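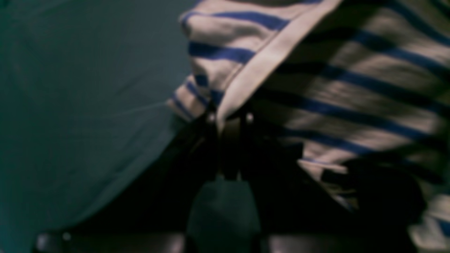

夹爪指端与条纹织物下缘,腕部相机近距离画面

Sivell单元的季度保养已于十一月完成。现将夹爪、腕部相机及台面三部分的检查经过、调整内容与遗留事项整理于此,供后续接手维护的同事查阅。机械臂本体的润滑和关节回零另有记录,本文不再重复。

一、保养前的状况

该单元的任务是在青绿色台面上抓取、翻折和摊平织物,偶尔也搬运小件硬物。自上次保养以来,累计运行131个班次,其间没有发生急停以外的硬件故障。值班记录中反复出现的是另一类问题:夹爪闭合到位,控制器报告夹持成功,而织物在提升过程中滑脱。滑脱多见于单层薄料,厚料和卷边处较少。

滑脱记录起初被归入策略问题处理,由Thiện Âu调整过抓取点的选择规则,将目标点移至缝边附近。调整之后数字有所好转,但隔了一段时间又回到原处。Phúc Ung据此建议先停机检查机械部分,暂不再改软件。本人同意这一判断,并对此前没有及早安排停机负有责任。

二、夹爪

拆检从指件开始。两侧指件为哑光黑色,扁平,端部呈圆角,表面已有擦痕。擦痕本身不影响使用,需要关注的是内侧接触面。将指件取下置于平板上,以塞尺检查,左指平整,右指靠近端部处略有翘起。两指闭合时,根部先行接触,端部留有缝隙。抓取硬物时这一缝隙会被夹紧力压平,控制器的读数看不出差别;抓取单层织物时,真正压住布料的只有中段一小块区域。

右指予以更换,备件取自Korska上一批到货。安装时注意以下各点:

旧螺钉一律不再使用。上次保养沿用了旧螺钉,其中一颗的内六角已经打滑,此次取出颇费工夫。

两指同时拆装,先预紧,闭合夹爪使两指自行对正,再按对角次序逐步拧紧。若先将一侧完全锁死,另一侧只能迁就它的偏差。

拧紧后以薄纸检查。纸条夹在指端、中段、根部分别抽拉,手感应当一致。Phúc Ung另制作了一张记录表,把三个位置的手感分为松、适中、紧三档。办法简单,不同的人填出来的结果却相当接近,今后照此执行。

驱动部分没有拆开。导向件的间隙在允许范围之内,来回推动指座无明显晃动。需要提醒的是,清洁导向件时只能使用无绒布和少量酒精,不得用压缩空气直吹。织物作业产生的纤维屑很细,一吹便进入滑块内部,日后更难清理。此次从导向件两端清出的纤维已结成小团,颜色深浅不一,可见积存已久。

夹爪中部的透明塑料件外观完好,仅做擦拭。擦拭时不可使用丙酮。

三、夹紧力与闭合速度

更换指件之后,原有参数不能直接沿用。原来的夹紧力设定是在端部有缝隙的情况下逐次调高的,属于以力补形。指面恢复平行后仍用旧值,薄料上会留下压痕,针织料尤其明显。

重新标定由Thiện Âu执行。试验用料包括一件针织衣物、一块平纹棉布和Swanson提供的标准样布。每种用料重复30次抓取,从最低档起逐档上调,以不滑脱且无可见压痕的最低一档为准。最终设定比保养前降低两档,闭合速度同时放慢。放慢速度主要是为卷边考虑:指端接触卷边过快时,布料会被推走,夹爪随后合在空处。

有一项结果与预期不符。针织料在缝边处的表现反而不如在布面中部稳定。缝边较厚,两指合拢时先压在缝线上,旁边的单层部分并未夹实,提升时布料会绕缝边转动。先前将抓取点移向缝边的规则因此需要重新评估,目前暂时保留,但不再作为首选。Thiện Âu对此持保留意见,认为样本偏少,应当换几种缝边宽度再试。该意见已列入遗留事项。

四、腕部相机

相机支架此次没有移位,镜头做了常规清洁。检查标定板时发现外参有微小偏移,重投影误差高于验收线。追查下来,原因在线缆。相机线缆在腕部转弯处的固定扣过紧,机械臂大幅旋转时线缆绷直,牵动支架。固定扣已换为较宽的一种,并在转弯处留出余量。留余量后必须手动将末关节转至两端极限各一次,确认线缆既不绷紧也不会垂入指间。

外参重新标定采集了14个位姿。位姿的选取应当覆盖工作中真正使用的高度,尤其是贴近台面的低位。以往的标定图像多在高处采集,图像清晰,误差漂亮,对低位抓取却没有多少帮助。低位画面容易失焦,指端在近处会变得模糊,这是镜头景深所限,不应通过反复调焦来解决。对焦环仍固定在原来的刻度,以漆笔做了标记,任何人改动须在值班记录中注明。

照明方面,台面一侧偏暗,布料褶皱处的阴影较重。Meifang Xu主张加装一盏侧灯,本人倾向于先测量再决定。单元内的图像模型是在现有光照下训练的,贸然增亮未必有利。双方商定下次保养时带照度计逐点测量,届时再议。

五、台面与常备物件

台面材料沿用青绿色,与多数织物反差足够。台面边缘的接缝处略有起皱,已重新压平,但胶层老化,估计还会翘起。指件下探至台面时若压到皱起处,力传感器会提前触发,动作随之中止。值班人员遇到无故中止,应先用手抚平台面,再查程序。

台面复位按固定次序进行:先清硬物,再摊织物,最后将机械臂移至观察位。硬物与织物之间要留出空隙,避免摊布时布角盖住小件。夹爪悬停于布面上方时,应在相机画面里核对两指间距是否与设定相符,再开始连续运行。

复位完成后不要立即批量运行。先执行一次空合,再执行一次单层抓取,两者均无异常方可放行。此次保养后第一次放行即因跳过空合而返工:零点偏移没有写入控制器,夹爪在软件中已闭合,在台面上仍开着一条缝。重做一遍并不费时,只是前面采集的数据须全部作废。
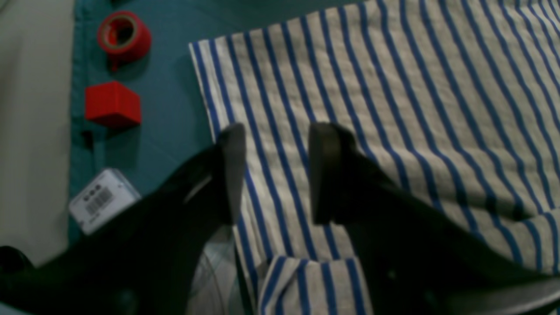 Meirion Edwards来信询问,指件更换周期是否可以直接按班次规定,到期即换,省去塞尺和纸条检查;他所维护的单元用的是Grernero的夹爪,一向如此办理,并未出过问题。

对此答复如下。按班次更换适合工况单一的单元,若每日抓取的都是同一类工件,磨损规律清楚,到期更换最为省事。Sivell单元的情况有所不同,织物与硬物混用,硬物抓取次数少,对指端的损伤却大得多。右指端部的翘起很可能来自某一次侧向碰撞,与累计班次没有直接关系。若只看班次,这样的指件可能刚换上不久就已不合格,却要一直用到期满。因此目前采取两项并行:纸条检查每12个班次做一次,塞尺检查留待季度保养。更换与否以检查结果为准。

Meirion Edwards随后又提出,纸条手感终究因人而异,能否改用传感器读数代替。力传感器装在腕部,测得的是合力,对两指之间接触是否均匀并不敏感,暂时无法替代。若日后换用带指面触觉的型号,可以重新考虑。

六、放行后的情况

保养完成后,单元恢复正常排班。薄料滑脱的记录明显减少,但时间尚短,不宜据此下结论。上一次调整之后也曾有过一段好转,随后又回落,这一点应当记取。值班人员仍须逐次填写滑脱记录,写明用料、抓取位置和提升高度,不可只写“滑脱”二字。过去的记录里这类写法很多,此次排查时几乎无法利用。

七、遗留事项

缝边宽度对抓取的影响,由Thiện Âu另行安排试验。

台面接缝的胶层需整体更换,材料已询价,尚未下单。

照度测量,下次保养执行,由Meifang Xu准备仪器。

右指旧件保留在备件柜下层,贴有“勿装”标签。Ngân Mạch希望借去测量翘起部分的轮廓,用后归还原处。

夹爪备件目前只余一副,建议补至两副。采购申请已经提交,规格与在用件相同,到货后须先在平板上检查平面度,再入柜。

标定文件已按新日期存档,旧文件移入子目录,没有删除。如需回退参数,请先联系本人或Phúc Ung,单独回退夹紧力而不回退零点,会再次出现前述的闭合不到位。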